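What Is an Unreliable Narrator?

Every story has someone telling it. That person is called the narrator. Sometimes the narrator is a voice outside the story. Sometimes the narrator is a character who uses the word "I". This second kind is called a first-person narrator.

Most readers believe the narrator. If a narrator says it rained, we picture rain. An unreliable narrator is one whose account we should not fully trust.

Why a narrator may be unreliable

A narrator may lie on purpose, often to hide a mistake. A narrator may also be very young, or new to a place, and misunderstand what is going on. Others forget things, or leave out the parts that make them look bad. The facts in the story stay the same in each case. Only the telling changes.

An example

In The Lamp at Drinstead, by Ruby-Lee Pirihi, a boy called Frota tells us how the lighthouse lamp was broken. The book has 166 pages. On the first page Frota says he was asleep all night. Later he describes the moon over the harbour at two in the morning. Both statements cannot be true. The author put the second one there so that a careful reader would notice it.

How to check a narrator

Look for statements that do not match. Write down the page numbers.

Compare what the narrator says with what other characters do. If the narrator says "Everyone at Enwood liked me" and the other children keep walking away, there is a problem.

Watch for gaps. A narrator who describes breakfast in 200 words and the accident in five may be avoiding something.

The narrator and the author

The narrator and the author are different people, even when both say "I". Pirihi knows who broke the lamp. Frota is a character she made up, and he says only what she decides he should say - including the untrue parts.

Words to know

Narrator: the one who tells the story.
First person: telling a story with "I" or "we".
Clue: a detail that helps the reader work something out.

Try it

Write ten lines about losing a sock, told by someone who is hiding part of the truth. Leave one clue.

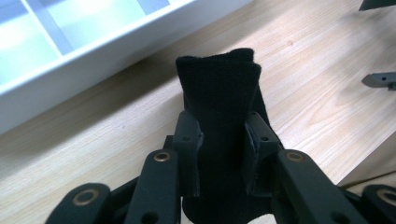

Folded black fabric held upright over a desk.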